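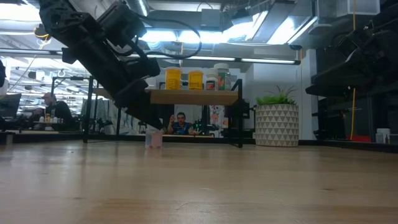
The long table and the new wire shelf, jars up top.

SHELF AND TABLE NEWS

Quick one this month, the printer wants copy by 3 and I still have the parking bit to write.

The shelf is up on the long table at Clesholm and it stays there. Black wire legs, wood board, sits right on the tabletop so no drilling and no arguing with the landlord. It came from Rengifo, flat packed, 30 minutes to put together if you find the right bag of screws first. We did not. Jars and bottles live ON the board now. Table underneath is for whatever you're working on, and it gets cleared when you leave.

Labels facing out please. Lids on. If a jar is empty take it down, don't put it back for the next person to discover.

The plant with the gray triangles on its pot is staying too. Water it a little, maybe every couple weeks. It got five waterings in one week in August and did not enjoy it.

Small stuff. The little clear vials and the small cups keep rolling off into the corners, so set them down standing up, well in from the edge, and cap the vials as soon as you're done with them. Anything with a strip or a sample in it goes back in the tray at the end of the day. Loose caps go in the dish by the sink, not in your pocket (three came back from the wash last month).

Pill bottles: same rule as the jars, up on the board, caps on tight. They are for sorting and handling only. Don't take anything from them, even if you have a headache and the label says Excedrin. There is a proper first aid box by the door, restocked by Lamirley, and it has what you need.

Table top: damp cloth, then a dry one. No spray. We oiled it in August and over 50 dollars of Fuvon oil went into that wood, so lets not strip it off by Thanksgiving. Hot mugs go on the desks, with a coaster.

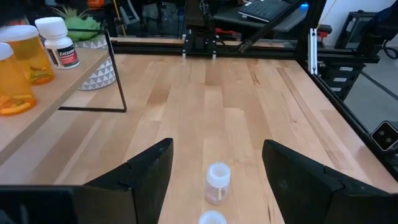 STILL NEEDED

A second dish for caps, any size. Clean rags, cotton if you've got them. A label maker that works, ours prints half of evry letter. Leave things on the bench inside the side door before 5 and put a note on them so they don't get thrown out.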